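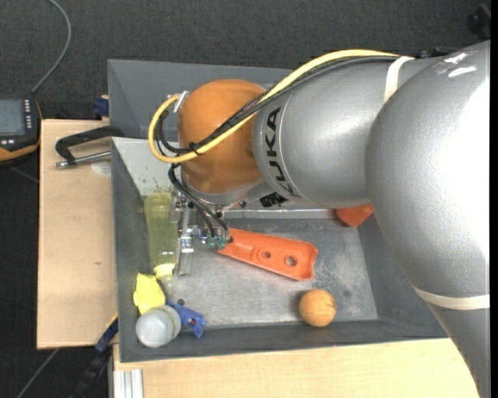 KUKA arm with its gripper lowered into a dark grey metal bin.

Metal bins and boxes in the workshop: choosing, lining and keeping them

Steel bins outlast plastic ones in a cold or dusty workshop, but they need some care. The notes below cover open-topped bins used for offcuts, fixings, castings and small tools.

Size and load

Choose the bin by weight when full, and by volume second. Small steel parts are heavy for the room they take up. A bin filled to the brim with M8 bolts will be too much for one person to lift from the floor, even if it looks modest on the shelf. As a working limit, keep any bin that has to be carried by hand to 18 kg including its own weight. Write the limit on the short side in paint marker, where it can be read with the bin in place.

Anything heavier should stay put, or stand on a wheeled base with two locking castors.

Floor of the bin

Bare steel is noisy and marks finished parts. A cut piece of 3 mm rubber matting solves both. Cut it slightly undersize so that it can be lifted out for cleaning. Do not glue it down. Moisture gets under glued matting and the floor rusts unseen.

Cardboard is acceptable for dry timber offcuts only. It soaks up oil and holds it.

For swarf and filings use no lining at all. Brush out at the end of each session, and never by hand – fine curls of steel go straight through thin gloves.

Rust

Most rust starts at the folded rim and in the corners, where the paint is thinnest. Treat it early:

Empty the bin and wipe it with white spirit.
Rub back to clean metal with 80 grit, going past the edge of the rust on all sides.
Finish with 180 grit and wipe again.
Brush on zinc primer the same day. Two thin coats are better than one thick one.
Leave overnight before the top coat.

In an unheated building, do this between May and September. Primer applied to cold metal stays soft and lifts when the first heavy part goes in. The bins in the lean-to at Lemimthorpe were done in a frost and had to be stripped again by spring.

Sharp edges

Run a rag around the rim of any second-hand bin before using it. If it snags, dress the edge with a fine file and then fit push-on rubber edging. Buy it by the metre and start the join in the middle of a long side, away from the corners, where it tends to spring off.

Sorting

Mixed bins fill up with parts that are never used. Set one evening aside – Wednesday suits, as the tip at Andton opens late – and go through a single bin at a time. Keep threaded parts by diameter first and length second. Put stainless in a separate bin from plain steel, as the two are hard to tell apart once dull.

Labels

Paper labels fall off oily metal. Use a magnetic strip with a card insert, or punch a tag and wire it to the handle. Put the label on the end that faces the gangway. If bins are stacked, label both ends.

Stacking

Stack only bins made to nest, with the heaviest at the bottom, and up to 20 kg in any bin above the first. Keep the top rim of the stack below chest height.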